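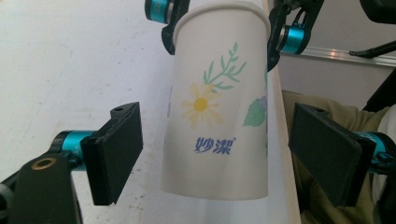 Sihan Qian writes: I've used your list for a while now and I like it, but it reads as if a machine that can hold a paper cup is ready to be let loose in a kitchen. Could you say somewhere how far off the household chores still are?

Fair point, and a kind way of making it, so I've gone through the whole list again and put my comments in where they belong. The short answer is that I'd trust a machine with cups on a clear table before I'd trust it with a sink full of breakfast things, and the checks are written with that in mind.
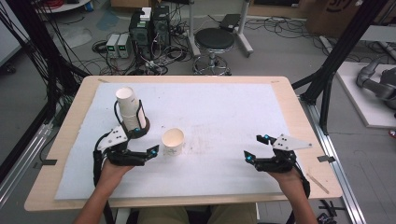

Guvside Bench Notes, No. 40, page 6

CHORE STATION CHECKLIST: PAPER CUPS
Checked: Monday, February 3, 2025

1. Table and board
[x] Board lies flat and is clipped at the edges
[x] No loose tools inside the working area
[ ] Surface wiped down
Comment: Smudges and scuffs. They don't hurt anything, but please wipe the board before the next session - a kitchen counter would get a wipe, and if we say we're practicing chores we may as well keep house a little.

2. Floor and walkways
[ ] Cables gathered and kept clear of feet
[x] Stool kept out of the walking path
Comment: Cables again, I'm afraid. I've left this one open. A person steps over a cord without thinking, and a machine on wheels will do no such thing, so if we ever want one rolling through here the floor is the first job.

3. Fingers and pads
[x] Both pads firmly mounted, screws snug
[x] Fingers open fully and close evenly
[ ] Pad edges smooth
Comment: Run a thumb along the lower edge of each pad, with the power off, please. A rough tip can snag the rolled rim of a cup, and then you've got a torn cup and a puzzled operator. 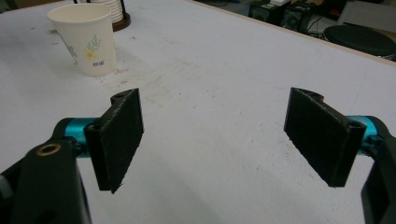
Fingers open over the table, with a paper cup and the dispenser beyond.

4. Cup supply
[x] Dispenser stands straight
[x] Cups come away singly
Comment: Pulling one cup from a nested stack is still the hardest bit of the whole business, to my mind. My own hands get two at a time at every picnic in June, so I try to be patient.

5. Grip
[x] Holds without crushing the wall
[x] Hands clear of the joints while closing
[ ] Repeat test with a filled cup
Comment: The Clurnoreck pads are gentle enough for dry paper. I wouldn't sign off on anything with coffee in it - not yet, and not over anybody's lap.

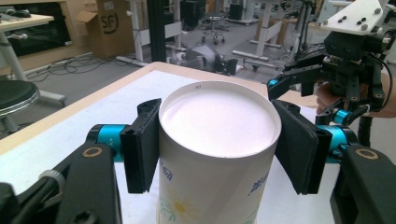
6. Working with two grippers
[x] Second gripper held well back when not in use
[x] Cable has slack through the full reach
[x] Both operators agree who moves first
Comment: Say it out loud. It feels silly and it saves knuckles.

Result: passed for dry cups, with items 1, 2, 3 and 5 left open. Laundry and dishes stay off the list until the floor is done.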